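Home and Work Habits, Unit 3: Keeping a Small Office Tidy
Course handout, Clodano Evening School
Revised 25 April 2021

Welcome back, everyone, and thank you for the thoughtful homework on supply closets (I read every page of it, and I did enjoy the one about the drawer full of ketchup packets). In this unit we move out of the closet and into the room itself. We'll talk about desks first, then floors, then the job that most offices forget until it starts to smell, the trash.

1. The desk

Start with whatever is flat. A clear desktop does more for the look of a room than any amount of polishing elsewhere, and it takes so little time! At the end of the day, put the papers back in their folders, carry the cups to the sink, and give the surface one pass with a damp cloth, working from the back edge toward you. A desk with one cup on it is a tidy desk by my standards, so please don't go home feeling guilty over one cup.
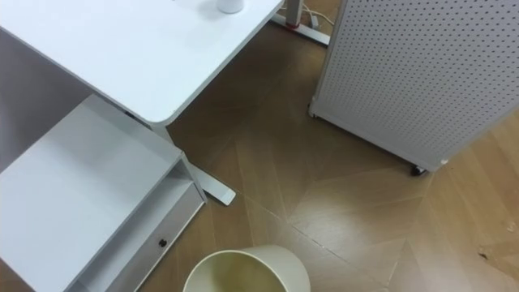 2. The floor

Cables first. Run them along the wall or behind the legs of the furniture, and tie up any slack before you bring out the vacuum. In the office at Grudora where I learned all this, we had a rule that you cleaned from the far corner to the door, and I still can't do it any other way. Hard floors want a dry mop every day and a damp one once a week. Carpet can wait a little longer, although the strip just inside the entrance never can, especially in November when people track in wet leaves.

Chairs go up on the desks only if the desks can take it. If you aren't sure, roll them into the hallway.

3. The trash

Now for bins, my favorite subject, as last year's class will tell you. Small bins beside each desk are friendly and handy, but they have to be emptied one by one. One larger bin near the door is quicker for whoever does the rounds, and people do get used to the walk.

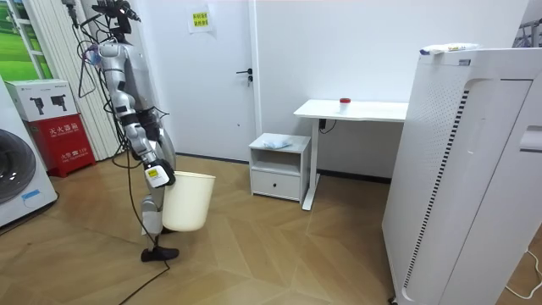 Whichever you choose, pick a bin with a smooth inside and no seams at the bottom, and rinse it every other week with warm water and a drop of dish soap. Let it dry upside down before the new liner goes in. A damp bin makes a liner cling, and then you're fighting with it while the phone rings.

About liners: fold the top over the rim by the width of your hand. Keep a few spares flat in the bottom, underneath the one in use, and you'll save yourself a trip to the closet. 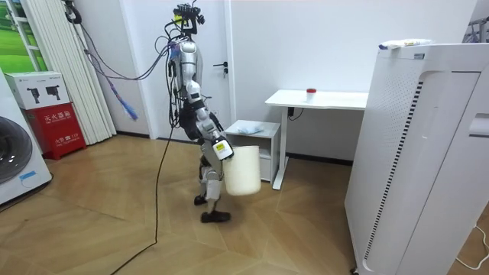

Food waste should go out the same day, even if there's hardly any. Paper can sit until the bin is nearly full. In the Khalaf building, where we'll do our practice visit, paper and food are collected separately, so look at the signs before you tip anything in.

For next time

Draw a simple plan of a room you use, mark where the bins stand, and write a page (500 words at most, please) on what you would move and why. The class runs 90 minutes and we'll spend the first part looking at your plans together. Bring a pencil!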